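Pandia project log – bench 2, Miller Building
16/08/2024

Started late, door code to Miller changed again and the new one was only on the noticeboard INSIDE. Lost the first half hour. Put it in the group chat, please keep it out of the shared doc.

Plan for the session
– get the hanger task running end to end, even badly
– re-do wrist camera exposure, last week's was blown out on anything bright
– 25 clean episodes before we leave (ha)

Left arm homed first go. Right arm complained about joint limit on the shoulder, powered it off, moved it by hand, powered on, fine. Same as last time. Should write that up as a proper fault instead of just doing it every week.

Tables pushed together again but there's still a seam down the middle. Thin cloth sits across it ok, fingertips don't. If you come in low and slide, the tip catches the join and the arm pushes until the force limit trips. Told everyone to come down from above. Tape would fix it, but tape changes how it looks to the cameras and we've got a pile of data without tape. Leave it for now.

Start layout: garment crumpled in the centre, hanger flat on the right side, hook pointing right. Junk along the back stays put, sneaker and tissue box and all, it's in every earlier episode so don't tidy it!! Spare hangers on the rack off to the right.
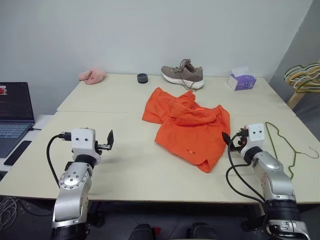
Runs, first block

Orange one only. It's slippery and thin and doesn't hold a shape, so the same drop never lands the same way twice. Good for variety, awful for the person driving.

First 3 thrown out. One was me, forgot to press record. One the left gripper didn't close all the way and nobody noticed until the lift. One the Vosel logger just stopped writing halfway, no error, file looks normal size until you open it. Check the end timestamp on EVERY file before you reset the table. Not after.

After that went better. What seems to work:
– left arm finds an edge and pins it, right arm does the moving
– don't try to flatten the whole thing, just open up enough waistband to get at it
– pick up the hanger late. Early pickup means the right arm is carrying it the whole time and it swings into everything
– keep the elbows out. Both arms reaching for the middle at once is where we got the cable snag

Cable snag: right arm, outer side, loop is long enough to go down past the table edge and it hooked under on a big swing. No damage, tug only. Needs a clip higher up. Nobody had clips. Add to list.

Averaged out at 50 seconds an episode when it goes well. Lots don't.

Exposure

Dropped the wrist cams down a fair bit and locked white balance. Before this the orange was one flat blob, no folds at all, and the model can't learn where to grab if there's nothing to see. Now you get shadow in the creases and the ribbing on the waistband shows up properly. Drawstring loop too, which might be a useful landmark or might be a thing it grabs by mistake. We'll find out.
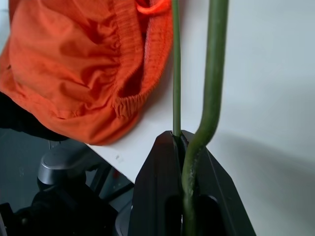
Downside is the floor under the table goes very dim. Don't think we care, nothing we need is down there. If cloth falls off the front the episode is over anyway. Overhang is fine, fell off is a fail – wrote that on the sheet because two of us were scoring it differently all morning and I've had to go back and re-mark the early ones.

Also wiped the table before lunch, specks of stuff all over. Wipe it again before September, the lens picks up every bit of it.

Grip slip

Still the big one. Fingers hold fine if the thing is right down at the tip and square on. A bit off and it rolls when the wrist turns. Tried raising closing force, didn't help much and the right gripper gets warm. Tried a slower wrist turn, that did help, but everyone hates driving it slow. Compromise: slow turn only for the insert, normal speed otherwise.

Somebody suggested softer pads. Worth a go but not before Lindgren, too much would have to be recollected.

Lindgren Cup stuff

Rules came through properly. Two garments, one known and one they bring on the day, 8 minutes total including setup. Setup is what will kill us, we take longer than that just to get both arms talking. Need one startup script and a printed checklist. Practise with a timer, no laptop fiddling.

No word on whether we supply hangers or they do. Emailed to ask. If theirs are plastic we're in trouble, everything so far is wire.

Count at pack up: roughly half the target. Not great, but they're clean ones, and the logger check means we won't lose any later.

To do
– cable clips, right arm first
– shoulder limit fault, log it properly
– startup script
– find a second garment thats not stretchy
– end timestamp check, automate it??
– backup drive is nearly full, copy the old stuff over to the Miller server
– someone take the mugs back upstairs

Bench is booked again next week, same slot. Left both arms parked and powered off, logger closed, key back on the hook.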